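I've had the two-arm setup going in the back room since August and I still can't make up my mind about grippers, so this post is me thinking out loud. Sorry in advance, there's a lot of moaning about fingertips in it.

Some background for anyone who didn't read the last one. Daranee Kaewsai lent me her spare set of slim fingers after I complained at her for an entire train journey to Stenville, and I wanted to try them against the chunky ones from Fomurum that I'd been using all year. Same arms, same controller, same silly kitchen jobs. Pick a thing up, put it down somewhere else, try not to squash it. You'd think the fingers would be the boring bit of a robot, but I've lost more evenings to them than to any amount of code!

The chunky ones are lovely on anything with a straight side. Boxes, the edge of a tray, a cutting board, all fine. Then you ask them for something thin and floppy and they just shove it about. The slim ones get underneath far better, but they bend if you're heavy-handed, and I am very heavy-handed with the right arm (Sorcha Pollock says I drive it like a shopping trolley). I turned the closing force down to 50 in the settings and that helped a lot. At 776, which is where I'd left it by mistake, you do not want to be a slice of anything.

The other thing I've been comparing is where to look from. I've got the fixed camera, and then the little one down at the wrist, and Nikola Domański and I have been arguing about it by email for weeks. He'd throw out the fixed one tomorrow. I wouldn't.

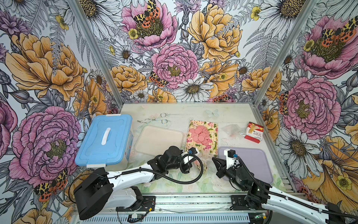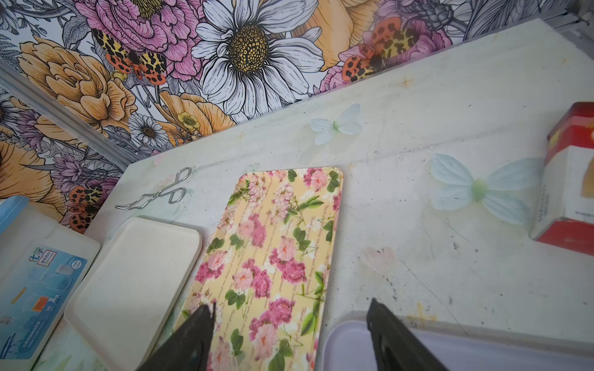

Fixed camera first, then the wrist camera. Same table, flowery walls and all.

My trouble with the wrist view is that the fingers take up such a lot of it. Great for the last little bit of a grab, when you want to know exactly where the tip is, and hopeless for remembering what the other arm is up to. With the fixed one I can see both arms at once and I don't drive one into the other – well, less often. What it won't tell me is how high a fingertip is above the table, and I've made some horrible scraping noises finding that out.

Nikola's answer is that I should learn to trust the wrist. Maybe! I did a whole evening on the wrist view alone and got quicker at the tongs, then made a complete mess of everything else.

So for now it's both cameras, with the slim fingers on the left and the chunky ones waiting in a drawer. Daranee wants her set back before she goes to Cancombe, so next job is finding out what a pair of my own would cost me. If anyone has tried softer pads on the slim ones, please leave a comment and tell me which glue you used, as mine keeps peeling.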